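Sep 27, 2022
By Grabowska

Ticket 772: paper tag left on gripper pad
Site: Ondemthorpe, upper and lower floors
Status: open, waiting on Canditz

Reported at start of shift. Gripper unit 738 was signed out with a tag on a white string still hanging over the rubber pad. The Narnik handling rules, section 4, say that nothing loose may sit in the jaw opening or in view of the gripper camera once a unit leaves the bench. Episodes 700 onwards are on hold until checked.
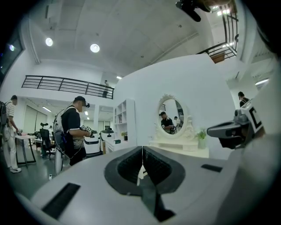 Grabowska

The tag hangs inside the dark recess of the pad. The square marker on the second gripper part, to the right, is not covered by it. Tracking is therefore a separate question and should not be added to this ticket.

Steps so far:
Unit 738 withdrawn.
Sign-out sheet compared with section 4. The sheet has no line for tags, strings or tape.
Asked Canditz whether the tag is theirs and whether it carries a serial number we must keep. No reply yet.

Do not cut the string until they answer. If the number is needed, copy it to the unit record and fix a flat label to the outside of the housing, clear of both slots.

Proposed change to section 4: look into the jaw opening before sign-out and initial the sheet.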